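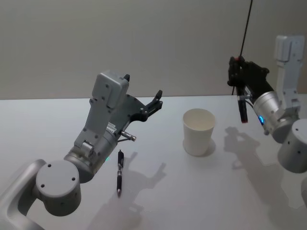 Progress report: Kestine Family Portrait Project
23 February 2024
By the project photographer
2 min read

This report is for the Trirent Arts Fund and covers the work since October.

The project offers free portrait sessions to families in Prurow who have never had a professional photograph made together. We have now photographed 72 families. In the application I wrote that each session would take one hour, but this was too short. Small children need time before they stop hiding behind their parents, and grandparents often wish to change clothes for a second picture. I now book two hours and I take fewer families in one day.

From all sessions I kept 987 photographs. The families have received 973 of them as finished files. The other 14 are still waiting for colour correction, because the light in the Samuel Street hall is quite yellow in the evening. I have bought a second lamp from the equipment money and the newer pictures are better.

Printing is behind the plan. The first test prints came back too dark, and I asked the lab to make them again on matte paper. The new ones are good, but the price per print is higher. I would like to move the money left in the travel line to the printing line, and I ask for your written approval of this change.

Several families asked if they can be photographed at home, in the kitchen or the garden. I tried this with 2 families and they were much more relaxed. I would like to do more of these in the next period, if the fund agrees.

Still to do: the remaining sessions, the album layout, and the labels for the small exhibition. The venue is not yet confirmed.

Contact: Kestine Portraits, Prurow | © 2024 Kestine | Back to top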